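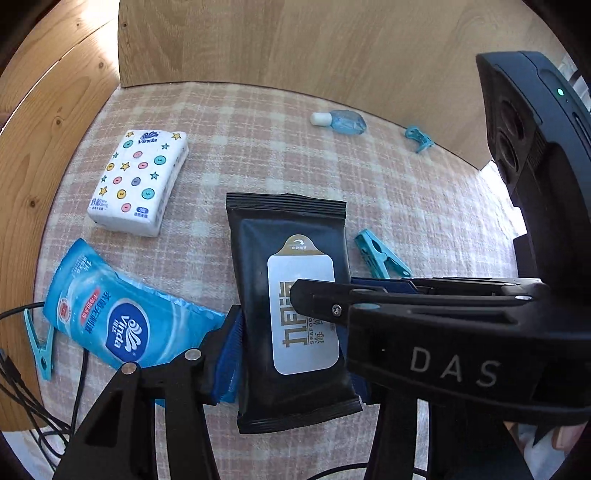
Reading time: 6 min

Chapter 6
Grip Force and Soft Packaging

The gripper built in Chapters 4 and 5 closes under power of the hand and records what the camera unit sees. Up to this point it has been tested on rigid stock: wood blocks, a length of pipe, the Stalside calibration cube. Rigid stock is forgiving. If the jaws close too hard, the pads compress and the block stays where it is. A packet of wet wipes behaves differently. The wrapper slides over its contents, the faces bulge, and the crimped seals at the ends are stiffer than the middle. Held upright between two blue rubber pads, the packet shows most of the problems covered in this chapter.

By the end of the chapter the reader should be able to:

- choose a pad material and thickness for a given load
- find the lowest closing force that holds a soft packet without slip
- set out a tabletop so that trials can be repeated
- route cables so that they do not pull on the jaws

6.1 Terms used in this chapter

Closing force is the force each jaw applies at the pad, measured at right angles to the pad face. Slip force is the downward pull at which the object starts to move against the pads. The grip ratio is slip force divided by the weight of the object. A ratio of 1 means the object is on the point of falling. For the builds in this book, a working ratio of 3 is used for soft packaging and 2 for rigid stock.

Pad wrap is the amount by which a pad bends around the object. It raises the contact area but makes the release less predictable.

6.2 The test load

Wet wipes and pocket tissues make good test loads. They are cheap, they come in several sizes, and a damaged one can be replaced without changing the test. Weigh each packet before a session and write the weight on masking tape stuck to the back. The large packet used for the worked figures in this chapter weighed 240 grams. A sealed packet loses very little weight over a week, but one that has been opened should be weighed again each time.

Small items belong on the table as well. Clothespins and a capped plastic bottle test the jaw tips, where alignment errors are largest. Bottles should be tested lying down first, as in the picture, and upright only after the tips have been squared (Section 5.4).

6.3 The work surface

The shared bench at the Roltden workshop was bare until Zsófia Balogh put a plaid tablecloth on it in June. Slip readings did not change, but jaw tips stopped skidding when they touched down. The cloth must lie flat - a fold under a packet lifts one end and tilts the load before the pads meet it.

Keep cables on the side of the table away from the pick. A cable that crosses the path of a jaw adds a side load that will appear in the log as slip.

6.4 Worked example

A packet weighing 240 grams has a weight of 2.35 newtons. At a grip ratio of 3, the required slip force is 7.06 newtons. Two pads share this load, so each must carry 3.53 newtons. With a friction coefficient of 0.6 between pad and wrapper, the closing force at each pad is 3.53 divided by 0.6, or 5.9 newtons.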